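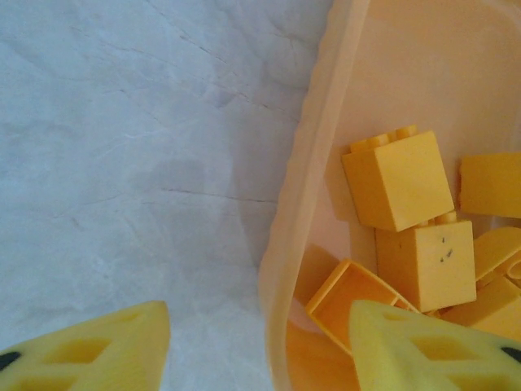

Weddale Brick Sort started as a way to get my living room floor back, and it has grown into a list of 414 toy building pieces, sorted by color first and by shape second. I tried shape first in September and gave up, as my kids hunt for a color before anything else. So every color gets its own bin, and the see-through ones work best for us. Yellow is a good one to start with: cube blocks with studs, a curved piece with an arch to it, and a block with little dots on the front that look a bit like a face (that one gets its own row in the list – please don't file it with the plain cubes!).

What's in the folder

pieces.csv – one row per piece, with color, shape and bin
bins.csv – which bin lives on which shelf
notes.txt – me muttering about odd shapes

Of the 414 pieces, 247 are cubes or rectangles. Arches, hollow pieces and the rest go under "other" for now, and I'd love a better name for that.

Known problems

Orange and dark yellow get mixed up a lot under my kitchen lamp. If you find a mistake, fix the row and add your initials. Viola Lo Presti already fixed a bunch of the reds, thank you Viola!

Last updated November 30, 2023. Use it however you like.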